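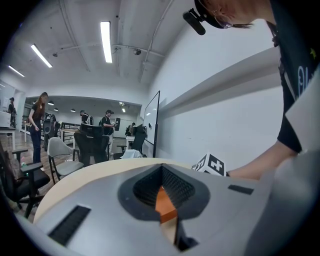

Round table and exposed white ceiling in an open office.

An exposed ceiling is a ceiling in which the underside of the floor or roof above is left uncovered, along with the pipes, conduits and beams that run beneath it. In offices and workshops the whole surface is often painted white. Light fixtures are hung below the pipework or fixed to the beams.

The method is common in converted buildings. The Tornano works in Cenon, divided into 16 workspaces, had its suspended panels taken down and its ceilings painted in a single color.
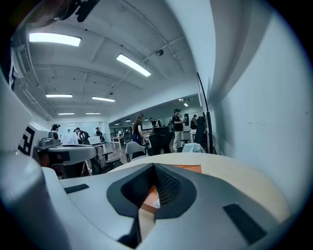 Painting is normally done by spray before the lights go back up. Pipes that need regular inspection are labeled afterward. Lower sections, known as bulkheads or soffits, may be kept to hold air vents or to mark the edge of an adjoining room. Open ceilings reflect more sound than tiled ones, and dust collects on top of the pipes.

See also: Dropped ceiling; Soffit; Open plan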